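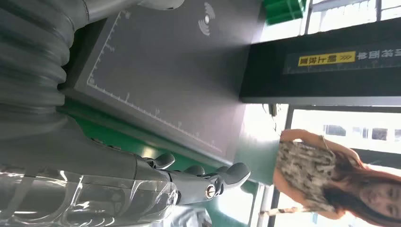
Olumide Obi
Topic moderator, Parcels and Postage

Soft mailer bags surcharged as "oversize" - how is thickness measured?

Asked in September, in Parcels and Postage > Surcharges

I send knitting wool and small haberdashery from Wunodville using Primov, on the Small Packet tariff. The limit on that tariff is 80 mm at the thickest point. I pack in ordinary plastic mailer bags and check the thickness on the kitchen worktop with a ruler before I print the label. Last month I sent 146 packets and 11 of them came back on the invoice as oversize. Nothing was overweight, the heaviest was 400 g. The invoice gives the measured thickness but not how it was arrived at, and all 11 readings are higher than mine. Can I dispute these, and what should I be doing differently? I would prefer not to change to boxes.

3 answers, sorted by votes

Accepted answer, Olumide Obi

The two readings differ because they are two different measurements. With a ruler on a worktop you are reading the height of the contents, usually after smoothing the bag down by hand. The depot reads the highest point of the packet as it travels, including air, folds and any seam that has turned upwards. Wool is about the worst case for this. It is springy, it recovers after you let go, and a ball can move to one end and stand on its edge.

Check your packets in this order.

1. Seal the bag first. A reading taken on an open bag means very little, as the air can still get out.

2. Shake it once, end to end, and put it down without smoothing it.

3. Rest a flat board across the top under its own weight, and measure from the worktop to the underside of the board at all four corners. Use the highest of the four.

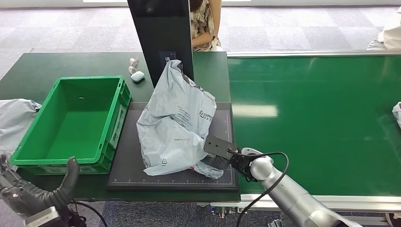 4. Turn the packet over and repeat. If the two sides disagree by more than a few millimetres, the contents are loose and will shift again in transit.

Take the worst figure from the two sides and leave a margin below the limit. I use 10 mm for soft goods and 5 mm for anything rigid. If a packet falls inside that margin, squeeze the air out before sealing, or use a bag one size smaller so that the contents cannot bunch. Folding the spare flap underneath and taping it adds thickness across the whole width, so trim the bag or choose another. 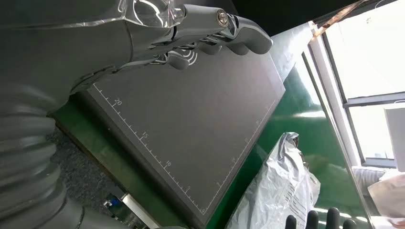

Mixed packets need a little more care, as the tariff applies to the thickest part regardless of how small that part is. One wooden bobbin among the wool sets the figure for the whole packet. Ribbed items are commonly under-read: with something like the grey corrugated sleeve in the photo, the size is taken across the outside of the ribs, and the grooves between them do not count. The same applies to zips, toggles and anything with a projecting fastening. If it can be compressed by hand, do not rely on it staying compressed.

On disputing the charges: you can, but you need evidence for each packet. A general statement that your own readings were lower will be rejected. From now on keep a sheet with the tracking number, the board reading and the weight. For last month I would only challenge those where your reading was well under the limit and the contents were rigid, and from your description there may not be any.

Second answer, from a former member

Just get a slot gauge. Orozco do a plastic one. If it drops through it's fine, if you have to push it isn't.

Third answer, from a guest

We had the same thing with Carby and moved to boxes. Costs a bit more per item but no surcharges at all now. I know you said no boxes

Comments on the accepted answer

Does the board method work for padded envelopes? - guest

Yes, but use a light board. A heavy one flattens the padding and you will read low. - Olumide Obi

Did step 2 on today's batch and three that I had passed were over. Will keep the sheet as suggested. Thanks. - original poster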